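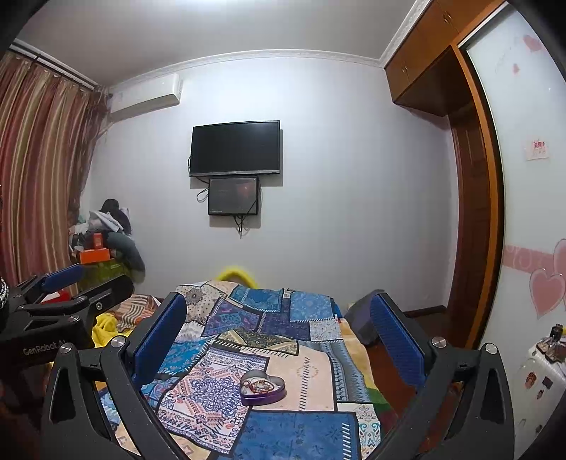
ABOUT US

Komura is a small home organizing company. We work in bedrooms, mostly in apartments where one room must hold the clothes, the bags, the spare blankets and everything else a person owns. We started with 2 people and one car. Today we are 6, and the car is still the same.

Our method is simple. We begin with the bed, and we make a flat place on it to sort the small things first. A patchwork quilt in blue and cream is a good place for a heart-shaped tin with jewelry in it, and small gold pieces are easy to lose when big piles start to move. After this we go to the blankets and pillows, and then to the corner where clothing is in a heap. Every home has such a corner. We do not judge it.

We do not throw away anything without your word. Clothes go in three groups - wear, repair, give - and you decide about each piece. For repair we send you to Melnychuk, a tailor shop two doors from our office, where a zipper is usually ready in a few days. Boxes stay closed until you open them yourself.

What we offer

One Room: we come for one visit and finish one bedroom, floor to curtain rail.
Winia: our plan for families, with a visit every month and a written list of where each thing lives.
Prollell: help before and after moving, including packing of bedding and textiles.

Last year we worked in 84 homes, and 27 of them asked us to come again. Some clients only wanted to talk about shelves, and this is also fine.

Our office is open from 9 in the morning. In June we work shorter hours, so please write to us early if you need a summer visit. The first conversation is free, and you do not need to clean before we come.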